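I met the sales manager of Dillanard at ten in the morning, which in trade fair time is already late. She'd been on her feet since 6 and was eating a pretzel behind the counter when I walked up. "Come in, sit, the good chair is the one without the jacket on it," she said, so I did.

Dillanard makes door seals and gaskets for cold rooms, and has been at it since 1973. I'd always figured it was a sleepy corner of the rubber business. She laughed at me for that (fair enough!). "A cold room door gets opened all day long by people with their hands full. They kick it. They back a cart into it. The seal takes all of that, and then everybody blames the compressor."

What she really wanted to talk about was Tamus, the new profile they launched in May. It clips into the frame without glue, so a kitchen can swap out a worn piece between lunch and dinner. I asked how long it takes and she pulled a face. "Our fitters do a door in 9 minutes. I did one and it took me most of an hour, but I was wearing the wrong shoes and talking the whole time."

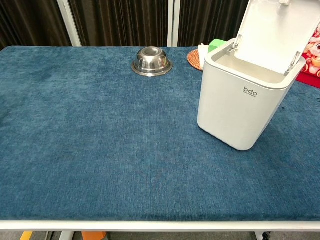

The idea came out of the plant in Drorosbridge, where the company moved its extrusion line after the old building got too small. She told me the first samples were terrible. They'd softened the compound so much that the lip folded over on itself when the door closed, and a customer mailed one back with a very short note. She wouldn't tell me what the note said. I asked twice.

They're also working with Seok, a distributor that now carries the full range and keeps the common lengths in stock. Before that, small orders could sit for weeks. "We were good at big orders and awful at small ones," she said. "A butcher who needs one door's worth shouldn't have to wait behind a supermarket chain."

So is the show worth the money? She thought about it for a while. "Last time we scanned 90 badges and I was thrilled. Then I called them all, and a lot of them had wanted the pretzels." She's still coming back next year, with a smaller stand and a demo door people are allowed to kick.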